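Research > Methods > Contact-Rich Disassembly > FAQ

Overview Methods Results Publications FAQ Contact

Reading time: 4 minutes

Frequently Asked Questions: The Fallby Release Study

The Fallby study examines how a robot can learn to take apart used desktop computers without damaging the parts that are worth keeping. The questions below were collected from recyclers, students and other laboratories after the first results were circulated. Replies were prepared by Esther Langat and Man-sik Ryu of the Kultlow Institute.

What problem does the study address?

Most electronic waste is shredded. Shredding recovers metal, but it destroys graphics cards, memory and processors that could be used again. Removing these parts by hand is slow, and conventional automation handles the work poorly. Computers of the same model often arrive with different cards, different cable routing and different degrees of wear.

What is the Fallby method?

Fallby is a procedure for learning the release of a part held by friction, a latch, or both. The robot first makes a series of very small test motions and records how the part resists. It then selects a direction of pull from these readings and the wrist camera view together. The pull is adjusted continuously until the resistance drops or a force limit is reached.

How does this differ from programming the motion directly?

A programmed motion assumes that the position of the part is known in advance. Fallby requires only a rough starting position. The learned portion of the method begins when the fingers are close to the part, and everything before that point is handled by ordinary motion planning.

Why is the camera mounted at the wrist?

A fixed overhead camera was used in the earlier Prisham study. The arm blocked its view at the moment when the view mattered most, and cables lying over a slot were often missed. A wrist camera moves with the tool and shows the relation between the fingers and the board. It has its own limits: the gripper hides part of the work area, so force readings remain necessary throughout.

The trials concentrate on expansion cards. On a Dell desktop board, a card such as the NVIDIA Quadro K620 sits close to small capacitors, with cable bundles running nearby, and there is little room for a finger to go astray.

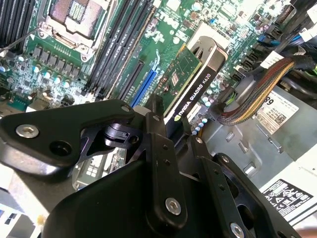 How many demonstrations does the robot need?

The reported model was trained on 100 demonstrations, all recorded by trained operators guiding the arm through the release of a single part. Additional demonstrations gave little benefit unless they came from computer models that were new to the system.

What were the main results?

The robot released the target card without visible damage in 18 of the 20 final trials. In the 2 remaining trials the force limit was reached and the arm withdrew as intended – these are counted as failures in the report. No trial was stopped by an operator.

Has the method been compared with others?

The comparison used a camera-only version of the same model. That version performed well when a card was unobstructed but tended to pull at the wrong angle when a cable touched the shroud. Langat and Ryu regard this as the clearest evidence that the test motions are useful. A comparison with methods developed elsewhere has not been carried out.

Can the robot take apart a complete computer?

No. The study covers the release of individual parts after the case has been opened. Screws, side panels and cable plugs are outside its scope. Planning the order of removal is the subject of a separate project, Shirazi, which will begin in May.

Is the method safe for the parts?

The force limit was set low, and the robot gives up on a part before risking the board. Parts were inspected by eye after each trial. Electrical testing was not included, and the results should not be read as proof that a released card will work in another machine.

Are the data and software available?

The trained model and the force recordings may be requested by research groups for noncommercial use. Camera recordings are released separately – asset labels and serial numbers must first be masked. Requests should state the intended use and the type of arm and gripper available.

Last revised 3 January 2019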